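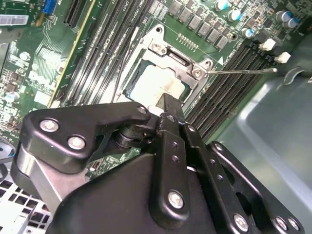

Ernő Pap wrote to me that I should ask this question here, as he could not answer it himself. We are a small film club and in April we want to show an old animated feature, hand drawn, from a Hungarian studio called Bozsik. I have found two versions of it for sale. One is the disc from Salletti, which lasts 71 minutes. The other is a download from Nivau, and it lasts 74 minutes. Both sellers write "complete version" on their page. How can I know which one is really complete? Is it only a matter of speed, or are there scenes missing? I do not want to announce the full film and then show a cut one.

Also, if somebody knows: do we need a separate permission for the songs, or is this included in the screening licence?

Asked by Tsung-han Tai, January 4, 2026

3 answers

Answer from marlow_k

The difference in minutes is most probably the speed. Films for cinema run at 24 pictures per second. When they were prepared for European television, they were usually played at 25, so everything becomes 4 per cent shorter. If you take 74 minutes and make it 4 per cent shorter, you come to 71. This fits very well with your two numbers.

You can check it also with the ear. In the faster version the voices and the music are a little higher, nearly a half tone, unless somebody has corrected the pitch. Play the first song from both and compare. If you have a piano or a tuner on your telephone, it is easy.

To be more sure, compare the time of three moments: the end of the opening titles, one scene change in the middle, and the first closing title. Divide the longer time by the shorter time for each one. If you receive always nearly 1.04, then nothing is cut between these points. If one of them is different, a scene is missing before that moment, or the seller has put a new logo at the beginning. New logos are very common on downloads, so begin to measure from the first drawn picture - not from the start of the file.

For the hall I would take the slower version, as this is the speed the composer heard. But please look at the picture quality too. I had once a download with the correct speed where the top and bottom were removed to make it fit a wide television, and in one scene the characters had no feet. For an animated film of that age the picture should be nearly square, with black at both sides on a modern screen.

Answer from Pirouette

just get the disc, downloads are always worse and you can't be sure the file will open on the night

Answer from oldreels

I agree with the first answer about the speed. About the permission: it depends on the country and on who gives you the licence, so ask it in writing. In my experience the songs inside the film were covered by the film licence, but the hall needed its own music licence as well, and ours had it already. Ask the hall first. A disc or download bought for the home does not give you the right to show the film in public, even if the entrance is free. We paid a fixed price for up to 400 seats, and we had to send the number of visitors afterwards.

One more thing: the distributor may tell you which version you are allowed to show. Write to them before you buy anything.

Comment from Tsung-han Tai

Thank you to all. I measured the three moments and received 1.04 each time, so it is the speed. The Nivau one has also the nearly square picture. I have written to the distributor and I wait for the answer about the songs.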